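Unit 4: Two-Arm Mobile Unit, Gripper Changes and Daily Care
Course handout, revised October 2022
Prepared by Suha Sayegh. Bench sessions: Shona Rutherford.

Read this before your first bench session. It covers the Rorkari unit only. The fixed arm is in Unit 6 and uses different fasteners, so do not carry torque values from one to the other.

4.1 What you will be doing

Each pair takes one gripper off, inspects it, refits it, sets the zero position and runs a short pick test. The pair after you will use the unit as you left it. Allow 60 minutes for one side. If you are not finished by then, stop at the end of a numbered step, write the step number in the log, and tell Shona.

Left and right are always the robot's left and right, which is also how they appear in the head camera view. If you are standing in front of the unit facing it, they are reversed. Most wrong-side mistakes in this unit come from that.

4.2 Before you touch anything

1. Drive the base to open floor and lower both arms to the rest pose. Do not use the park pose, which folds the grippers inward and hides the bracket screws.
2. Press the stop button and confirm that the status line in Furo reads HELD.
3. Switch off motor power. The computer can stay on.
4. Wait for the arms to settle. They drop a little as the brakes take the load.
5. Put a folded cloth under the gripper you are removing.

Motor power off means off at the switch. A stopped program is a different thing, and the fingers can still close on you.

4.3 Taking the gripper off

Unplug the gripper cable at the motor end first. Pull on the connector body and leave the wires alone. The latch is on the underside and is easy to miss -- if it feels stuck, it is still latched.

Support the motor body with one hand. Back out the bracket screws in a cross pattern, half a turn each, then remove them. Put them in the tray. They are not the same length as the finger screws, and a finger screw driven into the bracket will bottom out before it clamps.

Set the gripper down on its side with the fingers open. Do not stand it on the finger plates.

4.4 Inspection

Look at the following and write down what you find, even if it is all fine.

Finger plates. Run a fingernail along the inner edge. A burr you can feel should be dressed with the fine stone. A bent plate is replaced, never straightened.

Bracket. Check for cracks at the screw holes. Wipe the mating face clean. Old thread locker left on this face will tilt the gripper, and you will chase the error in software for an hour before you think of looking there.

Motor body. Turn the output by hand through its full travel. It should feel even. A notch at one place usually means a chipped gear tooth. Tag it and take a spare from the Aasen cabinet.

Cable. Flex it gently near both ends. Look for flattening, shine, or a place where the jacket has gone soft.

4.5 Refitting

Clean the screws, put one small drop of thread locker on each, and start all of them by hand before you tighten any. Tighten in the same cross pattern. Use the preset driver with the 19 on its handle. The one marked 11 is for the finger plates. They look the same from across the bench.

Plug the cable back in and listen for the latch.

4.6 Cable routing

The cable needs a loop at the wrist. Too short, and it pulls on the connector when the wrist rolls. Too long, and it hangs low enough to catch on a table edge. The right gripper's cable leaves the gripper, makes its loop, and then goes down along the right side of the arm. Clip it on the arm segment, not on the bracket.

With motor power still off, roll the wrist by hand to both limits and watch the loop. Have your partner watch it too, from the other side.

4.7 Setting zero

Restore motor power. Stand clear. In Furo, open the Gripper page, choose the side, and press Release. Close the fingers by hand until the plates just meet, with no squeeze. Press Set Zero.

Now command full open and read the count. It should come up as 191. One count either way is acceptable. If you get a number well below that, the plates were not fully closed when you set zero, so do it again. If you get the same low number three times, something is blocking the travel. Power off and look.

Do not type an offset into the settings to make the count come right. We had this in April. The unit passed its test that day and then dropped things for the rest of the week, because the offset covered up a loose plate screw.

4.8 Pick test

The test is done over an ordinary table with ordinary clutter, viewed through the head camera. Small flat things are the hard part: keys, a card, a phone lying on its face. A gripper with a bad zero will often pick up a box perfectly well and fail on a key.

Check the view before you move the arms. Both grippers should be visible with the arms forward and low. Look for glare on the tabletop. A glossy surface under a ceiling light gives a white patch in the image, and a small item next to it can be lost. Move the base a little to one side until the item you want is clear of the patch. You do not need to move the table.

Check the floor also. Mats, cartons and anything with a cord are obstacles to the base, and the base planner does not always see a thin mat. Anyone sitting near the table should know that the arms are about to move. Say it out loud and wait for an answer.

Approach with the finger plates pointing down and the wrist level. Come down slowly, stop above the table, and check the loop once more in the camera view before closing. 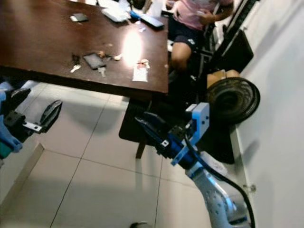
If the item slips on the first try, repeat it once at the same settings. If it slips again, go back to 4.7. Raising the grip force is not a fix at this stage, and Shona will ask you to undo it.

4.9 Log entry

Write the side, the open count, any parts replaced, and the initials of both partners. Niton spares are signed out on the separate sheet inside the cabinet door. Return both drivers to the tray and leave the arms in the rest pose with motor power off.

Reading for next time: Unit 5, sections 5.1 to 5.3, wrist bearings.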